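How I sort out my makeup brushes (and finally keep them that way)

Posted 5/6/24 by Aino

I put this off from January until last night, when I went looking for my blending brush and found it in the bottom of my wash bag with a melted lip balm. So! If yours live like that too, come and do it with me.

First, get every brush you own out onto something white. I use a big white board because you can see all the bits of old powder that drop off, and it wipes down in seconds. Give each one a good tap, then swirl it in warm water with a drop of mild soap. Keep the water off the part where the bristles join the handle, as the glue doesn't like it. Squeeze, reshape with your fingers and lay them flat overnight (I know, I know, it's tempting to stand them up straight away).

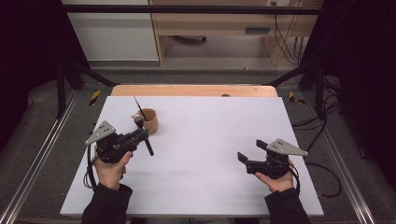
Dark-bristled brush beside the little tan cup, with another handle leaning out of it.

Once they're dry, it's cup time. Handles go in first, bristles up, so nothing gets squashed. I like a short cup for this, but if your brushes are long and it feels tippy, drop a handful of clean dry rice in the bottom. My friend Radomir uses glass beads and his looks much posher than mine.

Don't cram them in! I stop at 6 per cup, and the ones I only use for parties go in a Petek roll in the drawer. Anything scratchy or shedding goes in the craft box, where it's brilliant for dusting keyboards.

Next time I'll be tackling the nail varnish drawer, so wish me luck.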